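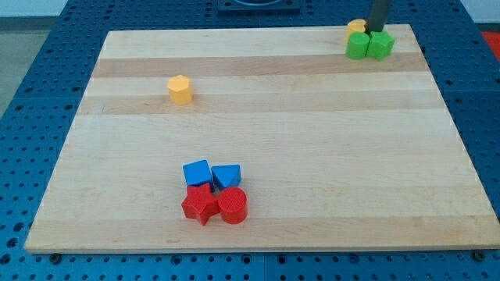 나무판 위에 놓인 입체도형 블록. 가운데 아래쪽에 정육면체, 오각기둥, 별 모양 블록, 원기둥이 모여 있다.

기둥 모양 알아보기: 밑면, 옆면, 모서리

대상: 초등학교 3학년 이상
준비물: 여러 가지 모양의 블록, 종이, 연필, 30센티미터 자, 끈

1. 입체도형이란

종이에 그린 삼각형이나 원은 평면도형이다. 평면도형에는 가로와 세로만 있고 두께가 없다. 블록이나 상자처럼 두께나 높이가 있어서 공간을 차지하는 도형은 입체도형이라고 한다.

입체도형을 설명할 때에는 다음 낱말을 쓴다.

면: 도형을 둘러싼 겉 부분. 평평한 면도 있고 굽은 면도 있다.
모서리: 면과 면이 만나는 선분.
꼭짓점: 모서리와 모서리가 만나는 점.
밑면: 기둥에서 서로 평행하고 모양과 크기가 같은 두 면.
옆면: 두 밑면 사이를 둘러싼 면.
높이: 두 밑면 사이의 거리.

'밑면'이라는 말 때문에 바닥에 닿은 면만 밑면이라고 생각하기 쉽다. 기둥의 밑면은 두 개이다. 기둥을 세워 두면 하나는 바닥에 있고 하나는 위에 있다. 기둥을 눕히면 두 밑면은 양쪽 끝에 온다. 놓는 방향이 바뀌어도 밑면은 바뀌지 않는다.

2. 각기둥

밑면이 다각형이고 옆면이 모두 직사각형인 기둥을 각기둥이라고 한다. 이름은 밑면의 모양으로 정한다. 밑면이 삼각형이면 삼각기둥, 오각형이면 오각기둥, 육각형이면 육각기둥이다.

사진의 노란색 블록은 육각기둥이다. 한쪽 끝을 바닥에 대고 서 있으므로 육각형이 위로 향한다. 육각기둥의 면을 세어 보자. 육각형의 변이 6개이므로 옆면도 6개이다. 여기에 밑면 2개를 더하면 면은 모두 8개이다.

모서리는 세 부분으로 나누어 센다. 위쪽 육각형의 둘레에 6개, 아래쪽 육각형의 둘레에 6개, 두 육각형을 잇는 모서리가 6개 있다. 더하면 18개이다. 꼭짓점은 위에 6개, 아래에 6개로 모두 12개이다.

파란색 오각기둥도 같은 방법으로 센다. 옆면 5개와 밑면 2개를 더하여 면은 7개이다. 모서리는 5개씩 세 묶음이므로 15개, 꼭짓점은 5개씩 두 묶음이므로 10개이다.

규칙을 식으로 쓰면 다음과 같다.

면의 수 = 밑면의 변의 수 + 2
모서리의 수 = 밑면의 변의 수 × 3
꼭짓점의 수 = 밑면의 변의 수 × 2

이 식은 밑면의 변이 아무리 많아도 성립한다. 밑면이 이십구각형인 각기둥을 생각해 보자. 변이 29개이므로 면은 31개, 모서리는 87개, 꼭짓점은 58개이다. 블록으로 만들지 않아도 계산할 수 있다.

3. 정육면체도 각기둥이다

정육면체는 정사각형 6개로 둘러싸인 도형이다. 마주 보는 두 면이 평행하고 모양과 크기가 같으며, 나머지 네 면이 그 사이를 둘러싼다. 따라서 사각기둥에 속한다.

정육면체에서는 어느 쌍을 밑면으로 정해도 된다. 여섯 면이 모두 같은 정사각형이기 때문이다. 밑면을 정한 다음에는 나머지 네 면을 옆면이라고 부른다.

블록의 모서리는 둥글게 다듬어진 것이 많다. 사진 속 파란색 정육면체의 모서리도 조금 둥글다. 수학에서 말하는 정육면체의 모서리는 곧은 선분이고 꼭짓점은 점이다. 실제 물건은 수학의 도형에 가까운 모양일 뿐이므로, 면의 수를 셀 때에는 둥글게 다듬은 부분을 따로 세지 않는다.

4. 별 모양 기둥

평평한 별 모양을 같은 두께로 위로 늘인 입체도형을 생각해 보자. 위와 아래에 똑같은 별이 있고 그 사이를 옆면이 둘러싼다. 오목하게 들어간 곳이 있어도 기둥의 성질은 그대로이다.

뾰족한 끝이 5개인 별의 둘레에는 변이 몇 개 있을까? 답은 10개이다. 뾰족한 끝 하나마다 변이 2개씩 있다. 그래서 이 별을 밑면으로 하는 기둥은 옆면이 10개, 면이 모두 12개이다. 모서리는 30개, 꼭짓점은 20개이다.

끝이 뾰족한 곳만 세면 변을 5개로 잘못 적게 된다. 안쪽으로 꺾인 곳도 꼭짓점이다. 종이에 별을 그리고 연필로 변마다 번호를 적으면 빠뜨리지 않는다.

5. 원기둥

밑면이 원인 기둥을 원기둥이라고 한다. 원기둥은 각기둥이 아니다. 원에는 변이 없고, 옆면도 굽은 면 하나뿐이다. 면은 밑면 2개와 옆면 1개로 모두 3개이다. 꼭짓점은 없다.

사진에서는 빨간색 원기둥과 초록색 원기둥을 찾을 수 있다. 색은 도형의 이름에 영향을 주지 않는다. 초록색 원기둥 옆에 붙어 있는 초록색 블록은 육각기둥이다. 두 블록은 색이 같지만 도형의 종류가 다르다.

원기둥의 옆면을 위에서 아래로 곧게 잘라 펼치면 직사각형이 된다. 이 직사각형의 한 변은 원기둥의 높이와 같고, 다른 한 변은 밑면의 둘레와 같다. 두루마리 휴지의 심을 가위로 잘라 보면 확인할 수 있다. 심에 비스듬한 이음매가 있으면 이음매를 따라가지 말고 곧게 자른다.

6. 높이 재기와 부피

기둥의 높이를 잴 때에는 자를 바닥에 수직으로 세운다. 자의 눈금 0이 자의 끝과 일치하는지 먼저 확인한다. 기울어진 자로 재면 실제보다 큰 값이 나온다.

입체도형이 공간에서 차지하는 크기를 부피라고 한다. 기둥의 부피는 밑면의 넓이에 높이를 곱하여 구한다. 밑면의 넓이가 242제곱센티미터이고 높이가 8센티미터인 기둥의 부피를 계산하면 다음과 같다.

242 × 8 = 1,936

부피는 1,936세제곱센티미터이다. 1세제곱센티미터는 물 1밀리리터가 차지하는 부피와 같다. 안쪽 부피가 2,000세제곱센티미터인 그릇에는 물 2리터가 들어간다. 위의 기둥과 부피가 같은 양의 물을 이 그릇에 부으면 64밀리리터만큼 자리가 남는다.

밑면의 모양은 달라도 된다. 밑면의 넓이와 높이가 각각 같으면 육각기둥과 원기둥의 부피도 같다.

7. 블록 분류 활동

가. 블록을 종이 위에 세우고 바닥에 닿은 면의 둘레를 연필로 따라 그린다.
나. 블록을 치우고 그려진 도형의 이름을 적는다.
다. 블록을 뒤집어 반대쪽 면을 그린 선에 맞추어 본다. 모양과 크기가 같은지 확인한다.
라. 변의 수를 세고 2절의 식으로 면, 모서리, 꼭짓점의 수를 구한다. 원기둥은 5절을 참고한다.
마. 블록을 직접 만지면서 면을 세어 계산한 값과 비교한다.
바. 끈으로 원기둥의 둘레를 한 바퀴 감고, 끈을 펴서 길이를 잰다.

기록표에는 색, 이름, 밑면의 변의 수, 면의 수, 모서리의 수, 꼭짓점의 수를 차례로 적는다. 값이 서로 다르면 블록을 다시 세고, 고친 값은 지우지 말고 옆에 적는다.

8. 확인할 내용

위에서 똑바로 내려다보면 세워 둔 육각기둥은 육각형으로, 원기둥은 원으로 보인다. 옆에서 똑바로 보면 두 도형의 윤곽이 모두 직사각형이다. 따라서 한 방향에서 본 윤곽만으로는 도형의 이름을 정할 수 없는 경우가 있다. 적어도 위와 옆, 두 방향에서 살펴본다.

비스듬히 보면 원기둥의 둥근 밑면은 납작한 타원으로 보인다. 사진에서 나무판의 먼 쪽이 가까운 쪽보다 좁아 보이는 것도 보는 위치 때문에 생기는 현상이다. 가까이 있는 것은 크게, 멀리 있는 것은 작게 보인다. 길이를 비교할 때에는 눈으로 짐작하지 말고 자를 사용한다.

낱말 찾아보기
다각형: 선분으로만 둘러싸인 평면도형
수직: 두 직선이나 면이 만나서 이루는 각이 직각인 상태
평행: 아무리 늘여도 서로 만나지 않는 상태
윤곽: 물체의 바깥쪽 테두리

다음 글: 뿔 모양 알아보기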